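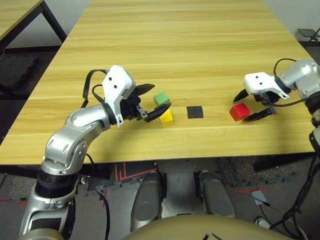
Toy library opens its doors in Ditgate

03/12/2018

Ditgate has its very own toy library at last, and what a lovely start it has had! Families were queuing along Busach Lane well before opening time this morning, with pushchairs, scooters and one very patient dog among them, and by lunch the shelves nearest the door were looking decidedly thin.

The idea is as simple as borrowing a book. Families join, pick out what they fancy, take it home and bring it back when the children have had their fill. Members can borrow up to five toys at a time, and loans run for two weeks. If a puzzle or a garage or a wooden train proves too popular to part with, you can renew it once, as long as no other family has asked for it in the meantime.

There are 300 toys on the shelves to begin with, and the range is a treat. The baby corner has rattles, stacking rings and soft books. Older children can dig into marble runs, board games, dressing-up clothes and a splendid puppet theatre with red curtains (already out on loan, we're afraid, and there's a waiting list). Plain old building blocks have a whole bay to themselves, and they were going out of the door as quickly as anything with batteries in it.

The library has taken over the old Rungrueang shop, which many readers will remember for its fabric and its enormous button drawers. The drawers have been kept, and a good thing too, as they are just the right size for spare jigsaw pieces, dice, counters and all the other little bits that go missing down the back of the sofa. The long counter is still there as well, lowered at one end so that smaller borrowers can hand their toys back themselves. There was quite a lot of very serious handing back going on this morning, some of it by children who had only just been given the toy in question.

Joining costs £2 for the year per household, and there is nothing more to pay for each loan. Childminders and playgroups can join on the same terms. Lost pieces do happen, and the library says it would much sooner have a toy back with a bit missing and a note in the box than not have it back at all.

Everything is cleaned and checked when it comes in. Games are counted back into their boxes, train sets get a wipe down, and anything made of cloth goes through the wash before it returns to the shelf. Toys that need a new wheel or a dab of glue go on to the mending bench in the back room, where there was already a three-legged horse waiting its turn.

Parents we chatted to in the queue were delighted. Several said how quickly their children grow out of things, and how nice it would be to try something big for a fortnight without having to find room for it for ever. One grandmother had come over on the bus from Tusau to stock up before a visit from her grandsons, and went home with a farmyard under one arm and a skittles set under the other. We do hope she got a seat!

Donations are very welcome, provided they are clean, complete and in good working order. Please bring them in during opening hours and don't leave them on the step. Wooden toys, floor puzzles and outdoor games are especially wanted. The library can't take car seats, soft toys or anything electrical that plugs into the mains.

There is plenty more to look forward to. A story and play session for under-fives is starting in the new year, and in April the library hopes to open up the little yard behind the building for ride-on toys, so that children can have a go before they choose. A board games evening for grown-ups is also being talked about.

The toy library is open every weekday morning during term time and on Saturdays until noon. To join, bring something showing your address, and a sturdy bag or two.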